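Estum Gripper Kit Review: Progress Report to Remaris
January 2018

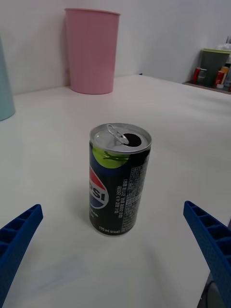
Wrist camera view, small-can task. Blue printed fingers either side of an opened 170 ml Pepsi can.

Prepared by Jamila Patwary for Kjell Westerberg

Work done this period

The review covers the Estum two-finger kit with the printed lattice fingers and the wrist camera. The kit was mounted and wired in the first week. The supplied adapter plate did not match our arm, so Iulian Bucur drilled a new one in the shop. The cost came out of the parts budget and is within the limit agreed in June.

We then started the tabletop trials. The first object set is household drink containers, with slim cans first and plastic cups second. Each trial is a side grasp, a lift, a short hold and a set-down on a marked spot.

Results so far

Slim cans, closed: 100 trials, 94 completed. Of the 6 failures, 4 were slips during the lift and the other two were stops called by the control software before contact.

Slim cans, opened: trials have begun but there are not enough of them to report a rate. Despina Gavrilă is setting a lower grip force for this group. The force setting in the kit software moves in coarse steps, and we have asked Estum if finer steps can be enabled.

Camera: both fingertips stay in view during the approach, and larger print on a can is easy to read. Shiny lids give a bright band along the rim that sometimes throws off the edge detection. Grigore Radu is testing a fixed exposure setting.

Fingers: no cracked ribs to date. The spare pair has not been used.

Documentation: the manual covers mounting well. The section on calibration refers to menu items that are missing from our software version. We sent Estum a list of the pages.

Spending

On plan except for the adapter plate. No extra funds are requested.

Next period

Finish the opened-can group and start on cups. Run the same set with the Rumum fingers for comparison, if the loan pair arrives in time. Iulian will write up the adapter plate drawing so that it can go into the final report.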